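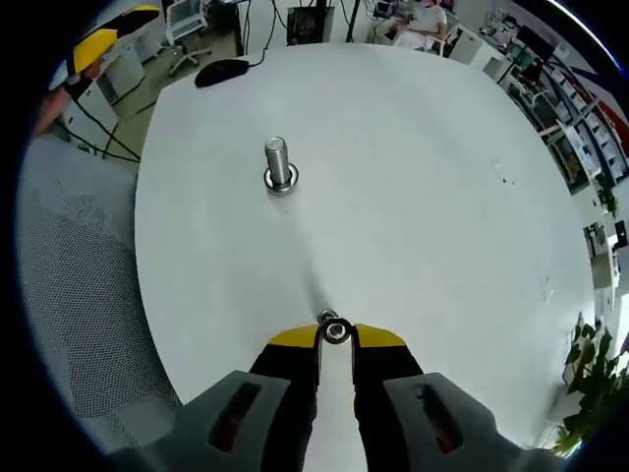
Prutitz Makers' Club – Fasteners and Small Assembly Group

The Round Table, Winter Gallery

This page collects what the group has been doing at the round table since the fall. Most of it is nuts, bolts and washers. The group started as a side activity of the Daly bike repair evenings, when several people wanted more time on the small hardware and less on the wheels. It now has its own night and its own drawer.

We only post a picture when there is something to say about it, so the gallery grows slowly. Notes are by Niamh Ó Conaill unless marked otherwise.

Nut and bolt, round table
A hex nut in the jaws, with its hole facing up, and the bolt standing upright on its washer on the white tabletop. The bolt is silver and the thread is fine enough that you have to look for it.

Fine threads are what we spent most of December on. A coarse thread forgives a nut that goes on a little crooked. A fine one will catch in the first turn, and if you keep going you can ruin both parts. The habit we teach is to set the nut on the end of the bolt, turn it backward until you feel a small drop, and only then turn it forward. If it gets stiff in the first two turns, back it off and start over.

Standing the bolt on its head or on a washer leaves both hands free and lets you see whether the nut is sitting level. Beginners usually want to hold the bolt in the air. Try it both ways and see which one you prefer after an hour.

Why a white table
We used to work on a dark bench at the Corninano building and lost a lot of washers on it. On a white top a metal part shows up right away, and so does its shadow. The drawback is that every speck shows too. Please wipe the table when you finish, and use the soft cloth – the green pads leave scratches.

The round shape was not a choice, it was the table we had. It works well enough for small parts. There is no corner to knock a tray off of, but things that roll will still find the edge. Put the nuts in a dish as soon as you open the bag.

Keep the mouse and its cable pushed back toward the far side when you are working. It belongs to the computer and people need it.

The parts drawer
Kyung-tae Jang sorted the drawer over two weekends and it now holds more than 1000 pieces. Nuts are at the front, washers in the middle, bolts at the back by length. The labels give diameter first and thread second. If you are not sure of a thread, use the gauge tied to the drawer handle. Do not test it by forcing a nut on.

Mixed or damaged parts go in the jar. Please do not put them back in the drawer because they look close. Last year one bag of 200 nuts had two different threads in it by the time we got to the bottom, and it took a full evening to separate them.

Washers
A note from Kyung-tae: "Flat washers usually have one smoother side with a rounded edge and one side with a slightly sharper edge, from the way they are punched. I put the rounded side against the work if the surface is painted. For bare metal I don't think it matters much, and I have stopped arguing about it."

Split washers are kept in a separate box. We are low on the smaller sizes. If you are ordering from Grirkedthorpe anyway, check the list on the inside of the cupboard door and add a bag.

Taking part
The group meets on Sunday at 2 in Room 227. Come in by the side entrance and go up one floor. You don't need to bring tools. If you have something at home that is held together with the wrong bolt, bring that, and bring the old bolt as well even if it is stripped. It is much easier to match a part than a description of a part.

Long sleeves should be rolled up and loose bracelets taken off. The room is shared and other people will be at their desks, so keep the talk at a normal level and leave the chairs where you found them.

Plants on the right-hand side are watered by the people who use the room during the week. They do not need extra from us.

Coming next
Lock nuts, and how many times you can reuse one. Niamh has a box of used ones from the bike evenings and we will be trying them against new ones by feel and with the small torque wrench. After that, probably wing nuts, and a session on removing a bolt with a rounded head, which several of you have asked for.

Corrections to the notes can be left in the folder by the parts drawer.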